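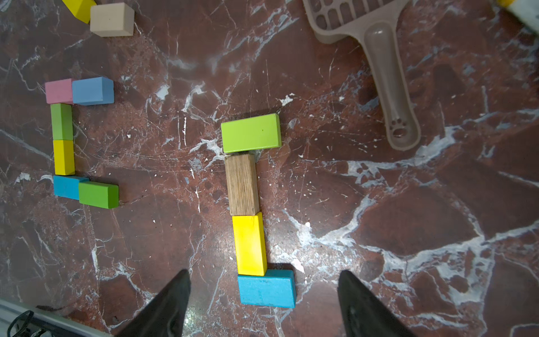 Progress report to the Merngate fund: review of the Badent arm kit
Reporting period ending November
Prepared by the workshop team at Brellivus

First of all, thank you for your patience with us. We had hoped to get this to you a little sooner, but the second kit spent longer in transit than the first and we wanted to have both of them running before we put anything in writing. You asked us to look at the Badent kit the way a small school or a community workshop would – opening the cartons, following the booklet, and seeing how far an ordinary group of people can get with it. That is how we have gone about it, and we have enjoyed it very much.

Where the money has gone

The grant of 2000 has covered the 2 kits, the carriage, and a spare set of gripper fingers. The fingers turned out to be a sensible purchase, because the first right-hand one arrived with a screw hole that would not take its screw. Badent's local dealer, Hodoroagă, replaced it without any argument and let us keep the spare set as well. Nothing else has been bought, and we do not expect to ask for more before the review is finished.

Assembly

The booklet is friendly and clearly printed, although the wiring pages come before the pages about mounting the rail, and we would turn that order around. Our first build took up the whole of a Saturday. The second went a good deal faster, partly because we had learned where each cable likes to sit. We have already sent the dealer a marked-up copy of the booklet, and they were very gracious about it.

Block work

Most of our time has gone into the block exercises, which we do straight on the marble floor with plain colored wooden blocks. They are set out end to end and side by side in simple outlines, such as a squared-off letter C or an upright line with a block lying across each end. It sounds like child's play, and in a way that is the point! Anyone who walks in can see what the task is, and a beginner can think of a new outline without any help from us.

The floor has given us plenty to think about, too. It is dark reddish-brown with a great many white veins and scratches, and it throws back a fair bit of glare from the lights. We think that is a fair test for the wrist camera, since very few classrooms will have a nice even mat to offer. The bright blocks have been the easier ones to work with so far. The unpainted wood block and the tan one need more care with the settings, and we would like the booklet to say a few words about lighting.

We have also started on household things, with a slotted plastic litter scoop as our favorite awkward object. It has a long rounded handle with a little paw print near the end, and the best place to take hold of it is still a matter of lively discussion here.

Practice software

The kit comes with 9 practice lessons. We have worked through the early ones and found them pleasant and well paced, but the lesson on saving a position assumes you already know what the buttons are called. A one-page list of terms would help a lot, and we have drafted one that we are happy to share.

What comes next

We will finish the remaining lessons, repeat the block outlines with the second kit, and invite a few complete beginners to try the assembly from the marked-up booklet. After that you will have our full review, with a plain recommendation on whether Merngate should offer the kit to other groups. If you would like to come and try it for yourselves, please do – the workshop is open on Saturday mornings, and there is always coffee.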